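Brondisora Folding Card Set, Kurkelmont Harbor

34 shares
2 comments

The Kurkelmont Harbor set is a pack of 5 folding cards printed from ink and wash drawings of the old harbor front. Each card has a different drawing: the fish steps, the chandler's shop, the slipway, the row of net lofts and the lighthouse road. The drawings were made on site over one May and are printed at the size they were drawn.

Cards are blank inside. They are printed on a heavy uncoated stock that takes fountain pen well, though a very wet nib may need a minute to dry. Each card comes with a plain gray envelope. The envelopes have a gummed flap, not peel and seal.

The set is sold in a paper band with no plastic wrap. Single cards are available for the chandler's shop and the slipway only. The other three are sold in the set.

This is the second printing. The first used a warmer white and the blue came out slightly green on the lighthouse card. That has been corrected. If you are matching cards to a set you already own, please say so in the order notes and we will check whether any of the first printing is left.

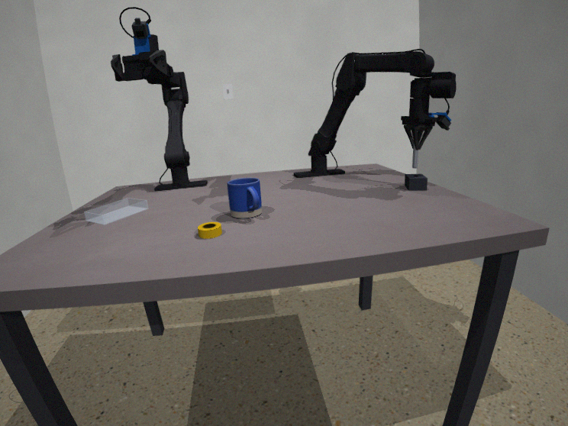
The Portela print of the slipway is a separate item. It is made from the same drawing, enlarged, in an edition of 170, numbered on the back in pencil. It ships flat between boards and does not come framed. Melero mats in off-white or dark gray can be added at checkout.

Orders placed before noon go out the next working day. Cards can be returned unused in their band. Single cards and cut mats cannot be returned.

Share this 34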